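Chapter 3
Reading the Offer: Tabletop Kits and What They Promise

A school or small shop that asks for a quote on a two-armed robot will soon receive a brochure. The one used in this chapter comes from Sindach, which sells a tabletop package under the name Lurnbridge. The package includes the arms, a year of support, and what the company calls a library of 59 household skills. Bravov and Ruiz-Ortega sell packages much like it, and most of what follows applies to them too.

Start with the word "skill." In the Lurnbridge manual, "open bag" and "hold bag open" are listed as two skills. So are "pick up cloth" and "pick up towel." Count them the way a buyer would and the library shrinks fast.

Then look at what the work involves. A stapler keeps its shape when it is gripped. Paper, cloth and nylon do not, and a hand that holds them well in one position may lose them in the next. The table below has both sorts of object on it: a bottle and a stapler, but also a rust-brown cloth, a knitted glove and a soft black bag. One hand has hold of a crumpled white sheet while the other reaches into the mouth of the bag. A buyer should ask how often that pair of grips ends with the paper inside — and the brochure does not say. 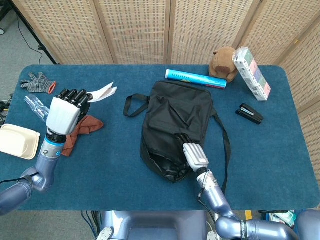
3.1 What a success rate leaves out

Sindach reports 1061 trials and a success rate of 67 percent. Neither figure means much alone. The brochure does not state whether the objects were moved between trials, whether a person reset the table, or whether a dropped item picked up on the second try was scored as a success.

Before reading further, write down what you would count as a failure in packing a bag. Keep the list. You will need it in Section 3.2, where the same trials are scored under two different rules.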